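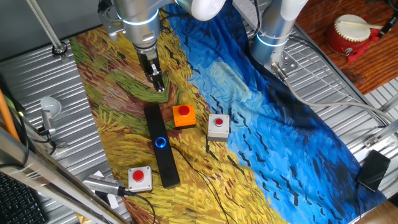
4. Pressing buttons as a stand-in for chores

So much of what people do around a house or a small shop comes down to pressing something. We start the dishwasher, stop the band saw, ring for the elevator, reset the tripped heater. When we began planning the Grultham tasks, we kept a list on the office door of every chore anyone thought a machine should be able to do, and we were delighted to find how many of them ended with a finger on a button. It is a small motion, and a wonderfully demanding one. The arm has to find the right target among several that look alike, come down close to the center of the cap, push far enough to close the switch, and let go before the box starts to slide.

Our setup (Figure 4) uses push-button boxes standing on a printed mat with a painted wheat field on it. We love this mat. Plain backgrounds make detection easy, and kitchens are not plain. The yellow and rust strokes sit close in color to the orange box, and the policy from our first report, trained on a bare tabletop, dropped sharply when we moved it over. The boxes are not fastened down either, so a careless press shifts the target for the next attempt.

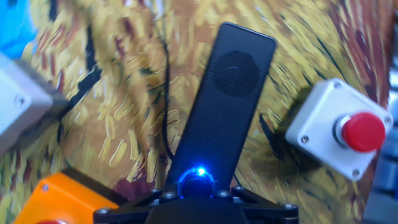 Figure 4. Button pressing on the patterned mat.

Contact is where most of the interesting trouble lives. The cap is domed, so a fingertip that lands off center tends to skid toward the rim, and the box turns with it. Leanne Haslam suggested slowing the last stretch of the approach and letting the wrist give a little, and the change was a joy to watch! Across 1,742 attempts, the slow approach cut the number of skids by more than half, at a cost of 2 seconds per press. For a washing machine that delay is fine. For the Ackroyd packing line, where a worker presses a release button some 310 times in a shift, it is still too slow.

Can a machine take over these chores yet? For a single button in a known place, we would say yes, and gladly. For a row of buttons in a stranger's laundry room, we are closer than we expected to be. In the Skusto trials, held in homes with appliances the policy had never met, it picked the correct button in 70 percent of the runs. Most of the misses came from glossy touch panels, where there is no cap to find. We plan to repeat those trials in August with a new set of panels, and Section 5 describes the changes we made to the controller to prepare for them.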